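Renda Tidy-Up: Tennis Balls

Part of the Wollcombe household tidying collection
Maintained by Riaan Buthelezi and Tobias Ambrose
Last edited 27th October

What's in this part

Tennis balls! They are the part of the collection we have had the most fun with, and the one people ask for first. Renda is all about the small things that end up on a table and need to go back where they live, and balls are a great place to start. They roll, they bump into each other, and they never come to rest quite where you expect.

There are 800 short clips in this part, sorted into 26 folders. Each folder covers one tabletop session with its own starting layout. A session opens with one or more balls on the table and ends when the table has been cleared or when 30 seconds are up, whichever comes first.

The layouts

Layouts come in four kinds: single, pair, spread and corner. Pair is our favorite – two balls sitting out on the table with plenty of open surface in front of them. It looks easy, but a nudge to one ball can easily send the other one off as well, and those clips are worth watching closely. 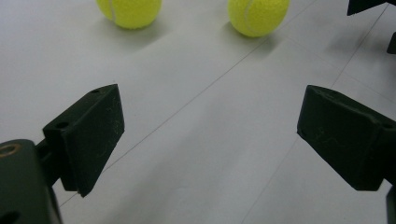
Pair layout: two tennis balls on the white tabletop.

The spread layouts use the same kind of ball set farther apart, and the corner ones start with a ball close to two edges of the table. If you only have time to look at a few folders, open one of each and compare how the balls settle.

Folder names

Every folder name starts with the layout, then the session number, as in pair_04 or corner_26. Session numbers run straight through the whole part and don't restart for each layout. Inside you'll find the clips and a plain text file called notes.txt. Please read the notes! Tobias wrote most of them, and he is wonderfully thorough about which ball went where.

Known gaps

Clips where a ball dropped to the floor are kept and marked "floor" in the notes. Almost 30 of them have no end label yet. We plan to fill those in by December, together with the beanbag set from Molefe.

Related parts

Firnia covers cups and saucers and uses the same folder naming, so the two can be loaded side by side. Corrections are very welcome – send the folder name and clip number to Riaan.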